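Workshop notebook: natural dye bench
Posted Saturday by the dye bench
13 comments · 20 shares

Third go at the indigo vat and I think we finally have it! The first two went flat overnight and I blamed the lime, but the culprit was temperature. The back bench by the window drops like a stone after dark. Moved the vat onto the heat mat, wrapped it in the old quilt, and by morning there was a proper coppery skin on top and a fat bloom in the middle. I may have shouted.

Recipe as it stands, so I don't lose it again: Nouri indigo powder, fructose, pickling lime, one part to three to two. Hot water from the kettle for the first stir, then top up from the tap. I ground the indigo with a splash of water and the glass marbles in a jar for 20 minutes, and it made a far smoother paste than the mortar ever did (and a terrific racket).
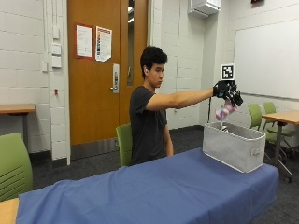

Long table, blue cloth, gray fabric bin.

Swatches so far, all scoured cotton, 120 grams of cloth in the batch. One dip gives a washed-out denim. Three dips is the color of a good work shirt. I kept going on the Forkarden linen out of pure greed and at six dips it went nearly navy, with a red cast when you tilt it to the light. Gorgeous. The Rukomden cotton is slower to take and comes out grayer, but very even, no blotches at all, so that's the one I'd use for anything big.

Note on dipping: go in slow, come out slower. Squeeze under the surface so it doesn't drip back in and carry air with it. My worst streaks are all from rushing the lift. Ten minutes in the air between dips, turning the folds, and watch it go from green to blue. I've seen it dozens of times now and still stop whatever I'm doing.

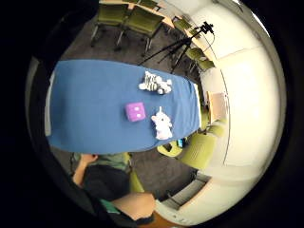
The rinse is where I'm still guessing. A splash of white vinegar in the second rinse softens the hand of the cotton a lot, and the rub test on white muslin was cleaner too. But I changed the soap in the same batch, silly, so I can't say which did it. Next round: one swatch with vinegar and the old soap, one with the new soap and no vinegar, one plain. Label them BEFORE they go in. Cotton tape and laundry pen hold up fine, the paper tags turned to mush.

Also tried the Valavix wool, two small skeins. Too much lime for wool really, it felt a bit harsh after. The color is lovely though, a soft smoky blue, and I'd like to give it a vat of its own with less lime and a shorter soak.

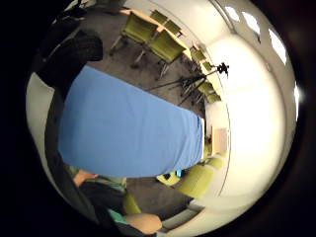

Sky-blue cloth on the table.

Started the madder too while the vat was resting. 760 grams of chopped root soaking in the big enamel pot, lid on, smells like a wet garden. Keep it well under a simmer tomorrow or it'll go brown on us. If the red is decent I want to overdip a couple of the pale indigo pieces and see what kind of purple we get.

To buy: more lime, pH strips, a second long spoon. Feed the vat a spoonful of fructose if the liquid looks blue in the morning, then leave it alone for an hour.

Recent entries
Onion skins, yellow and red, on silk
Why the second vat went flat
Scouring cotton: soda ash and patience
Walnut hulls from the freezer
Rub test results, spring batch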